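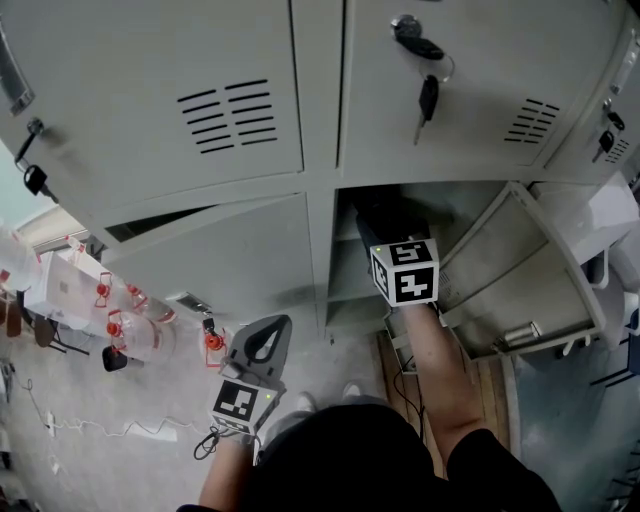

Leave the Key in the Door: A Plea for Small Rules

2 min read

I have read a good many robot safety policies in my time, and the one I love best, bless it, came from Flor Carhuamaca at Hotex and fit on a single sheet. The one before it ran to 26 pages, and I doubt anybody got past page 6!

Her first rule is that a locker key stays in its lock while people are working, so the next person never has to go hunting. Her second is that cables get checked before anyone picks up a gripper.

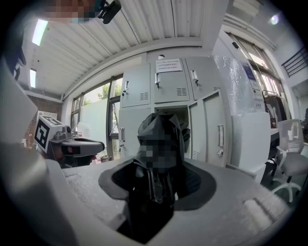

I would add a third, which is that whoever does the work should get to edit the sheet (in pencil, if need be). Peter Ondrejka tells me this is how standards get sloppy, and I do see his point, but I would still take a short page that people read.

14 comments · 200 shares

Contact | Back to top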